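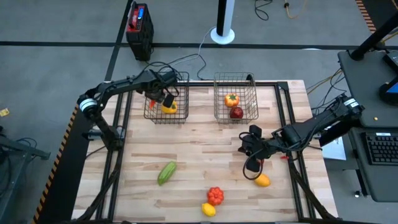
Re: [Linalholm-list] Sorting the toy produce

On Feb 9, 2018, Margareta Coman wrote:
> Do the two lemons go in the left basket with the yellow pepper,
> or in the right one with the apple?

Left. Sort by kitchen use - the apple counts as fruit, but lemons go with the cooking items. The cucumber goes left too. The ribbed red tomato goes right, next to the orange-yellow one. Keep the wire baskets apart at the far side of the table, open tops clear. The Preda sheet still has the old order; please ignore it.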